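Bistdale Blocks: read me first

Hello! I've been putting this little collection together since September, mostly in the evenings, and it has grown enough that it needs a proper note to go with it. It's a set of pictures of coloured toy blocks set out on a board, with a plain text list of what's in each one. The full set comes to 1,000 pictures.

What's in the folder

There are 2 subfolders, "boards" and "lists". Every picture in boards has a text file of the same name in lists, giving the colour and shape of each block. I write the colour first and then the shape (red star, green cylinder and so on), all lower case. If part of a block is hidden and I can't tell what it is, I put "unsure" for the shape and leave it at that.

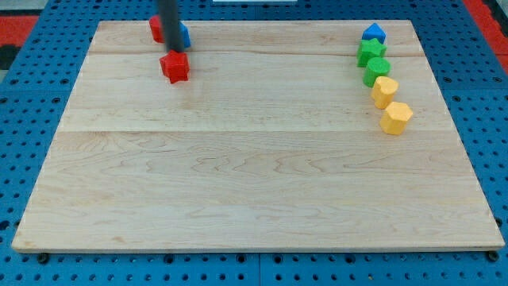

Eight blocks on the far half of the board, with a red star at the front of the left-hand group.

Groups and lines get their own word in the lists. A "group" is a bunch of blocks sitting near each other, and a "line" is a run of them going one after another, even if it wanders a bit to one side. I did try "row" for a while, but I kept muddling rows going across with rows going away from me, so it's gone.

Versions

Version 2 is the one you want. The first one, which I called Tirnow, had cylinders down as "rounds" in some lists and "tubes" in others, and I've been through and fixed those. Varholm was a half-finished sorting by colour and I've dropped it.

Using it

Help yourself for teaching, sorting games or anything else you fancy. A mention of Bistdale Blocks would be lovely! If you spot a wrong colour, send me the file name and I'll put it right in the next version.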